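The case for a coloured key tag

Omolara Onyeka wants me to believe that a bit of blue plastic can sort out a building. I came to Gomier with doubts, mostly because I've owned coloured key tags before and they ended up in the drawer with the keys they were meant to identify.

"That's a drawer problem," she says. "You put them in a drawer."

Onyeka looks after the keys for the workshops and storerooms at Gomier. There are 392 of them on the register, kept in a cabinet with 400 hooks, which strikes me as cutting it fine. She took over in October, when the system was masking tape and a biro, and the tape had gone furry.

"Half of it you couldn't read. People were trying keys in doors until one turned. I watched Danang stand in a corridor and go through the whole bunch, twice."

Danang Halim, when I ask, remembers it as once.

Her scheme gives each floor a colour, with blue for the ground floor. One key, one ring, one tag. No bunches. I ask what happens to anyone who can't tell the blue from the green, and she says the number goes on the tag as well. So why bother with the colour?

"Because you see it from across the room. You put a key down on a pale bench, it disappears. You put a blue tag down next to it, you've got a chance."

I'll grant her that one. A small silver key on a light table is an easy thing to walk past.
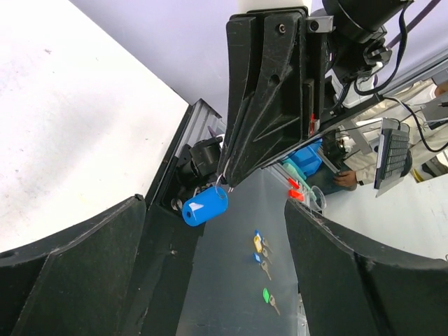
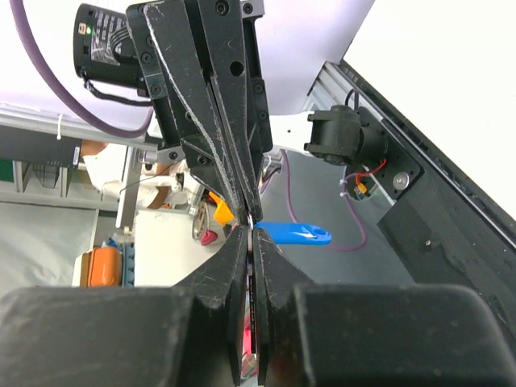
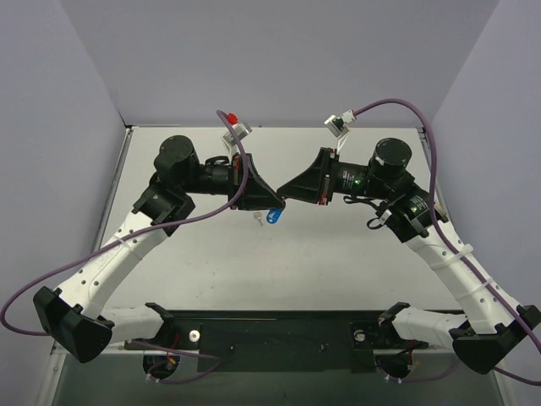

What it doesn't fix

The tag does nothing about people who take keys home. Onyeka admits 16 went missing in her first months, all of them tagged. Five came back. I suggest that's a poor result for a new system, and she gives me a look.

"I know which 16, though. Before, I couldn't have told you that."

Adi Liem, who signs keys out at the front desk, is less sold. "The rings are the bit I hate," he says. "Thin wire, and you've got to prise it open with your thumbnail. Ask me how my nails are." He would like a clip. Onyeka says clips come undone in pockets. They've plainly had this conversation before, and neither shifts while I'm standing there.

I also ask about the cost, expecting a dodge. She says the tags were cheap and the labour was hers, spread over a lot of afternoons. She doesn't have a figure for the afternoons. I'd have liked one.

Would she recommend it for a house?

"How many keys have you got?"

Four, I tell her, and one of them I can't place.

"Then find out what that one opens first. Don't buy anything."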